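**Notebook entry, 25 Jun 2025. Equipment planning, manipulation work, Dundale site**

This entry records the state of the equipment plan after the present round of simulation work. It is intended for colleagues who will review the purchase request and for the writer's own use when the request is revised. It replaces the notes made in May, which assumed a single-arm system and a smaller floor area.

The request as drafted covers a two-arm mobile unit, referred to throughout as Doris, with parallel grippers on both arms. The open question remains the gripper. Two types have been quoted. The standard fingers are flat and rigid. The alternative set, offered by Visser, is narrower at the tip and costs 797 more per pair. The budget was prepared on the standard set, and any change must be justified by the tasks we intend to run.

The cabinet task is the first of these. In the model the doors meet at a vertical seam, and the hardware to be grasped is a round knob on a yellow plate just above the point where the fingers open.

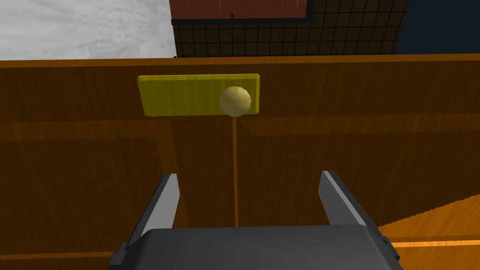

A knob of this shape places few demands on the fingers. A flat inner face is adequate provided that the opening is wide enough to pass on either side, and the quoted travel meets this requirement on paper. For cabinet work alone, the standard set should be purchased and the difference kept in reserve.

Room doors are a separate matter. The handle is small in relation to the door, and the wrist has to be brought in low with the other arm kept out of the way. The base must also be placed so that an open door can be reached at its free edge. It is recommended that the door task, and not the cabinet task, be used to settle the gripper specification.

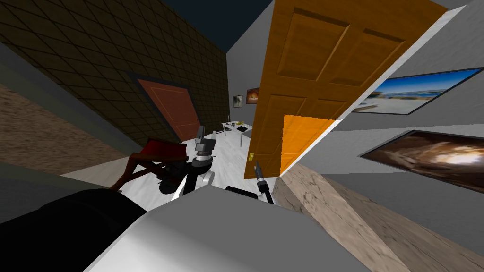 **Floor space and furnishing**

The simulated house contains more furniture than the test area at Dundale. It has a chair near the working position, a desk at the far end of the room and framed pictures on the walls. The pictures may be left out of the physical copy. The chair and desk should be included, as they affect where the base can stand and how far the idle arm can be extended.

The following are to be priced before the request is resubmitted:

- One full-size paneled door with frame, hung so that it can be refitted to open in either direction.
- Spare door handles in the small pattern. Tudar has quoted 139 for a box, delivery included.
- One cabinet front with two doors and round knobs. The joinery shop may be able to supply this at cost, and should be asked first.
- One plain chair and one small desk. These should be taken from surplus stock if available.

The door and frame are the largest item in this group. The current quotation is 2596, which includes fitting but excludes any work on the floor. A second quotation is required under the purchasing rules and has been requested. The figure should be treated as provisional in the summary sheet until it arrives.

No allowance has been made for wall finishes. The tiled wall in the model has no bearing on the handling tasks, although it may matter later if camera work is added to the program.
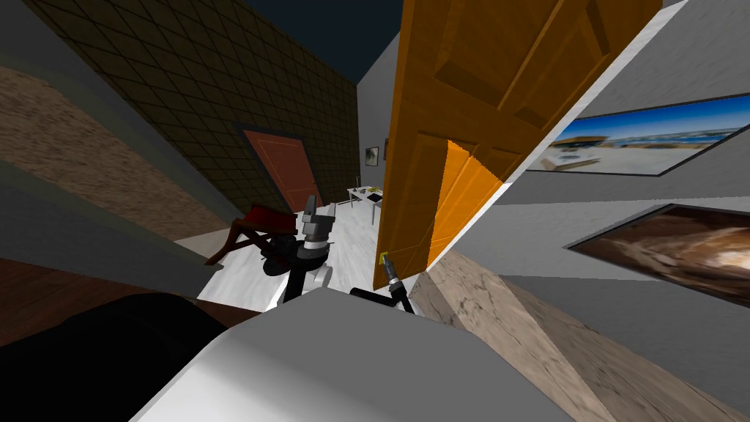 **Grippers: revised position**

With the slim gripper brought up beside the handle, the space available to the fingers is the main concern. The door face lies close behind, and a wider finger would have less room for error in the approach. This supports the narrower set for the right arm. It does not by itself support the same choice for the left arm, which could keep the standard fingers.

A mixed order has therefore been considered. Visser will supply single sets, but the spare parts would then have to be held in two types, and the service agreement is priced by type. The saving on the first order would be reduced in the second year. The matter should be put to the supplier in writing, with a request that both types be covered under one agreement.

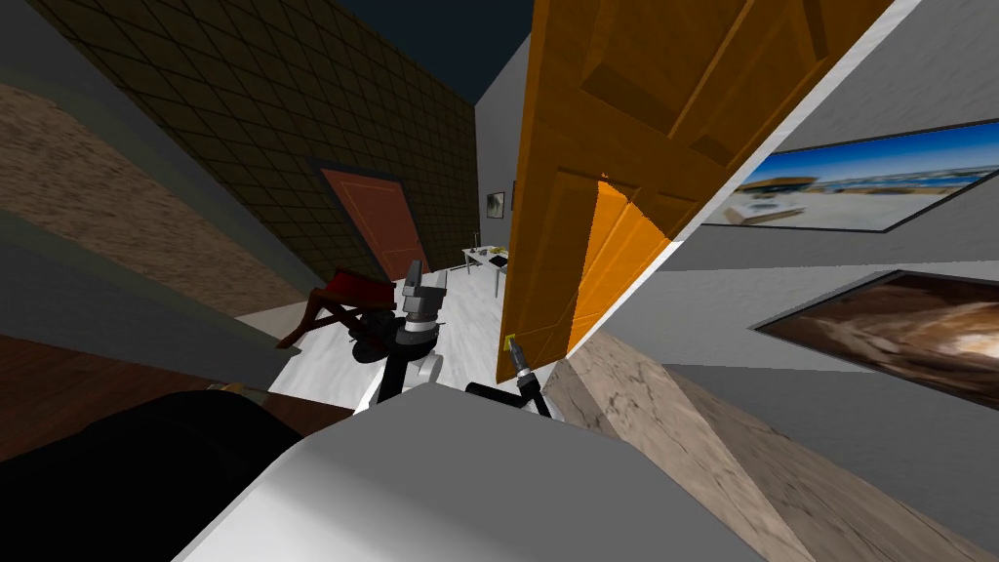 The height of the handle should also be fixed before the door is ordered. The joinery drawing and the model were prepared separately and have not been compared. If the two differ, the model is to be changed to suit the drawing, as the cost of doing so is staff time only.

Items outstanding:

1. Second quotation for the door and frame.
2. Written reply from Visser on the service agreement.
3. Confirmation that the floor at Dundale is level at the proposed door position.
4. Comparison of handle height between drawing and model.

The request will be held at revision 3 until items 1 and 2 are received. Colleagues who wish to add equipment should enter it on the summary sheet with a price and a supplier. Entries without a price will be carried over to the next planning period.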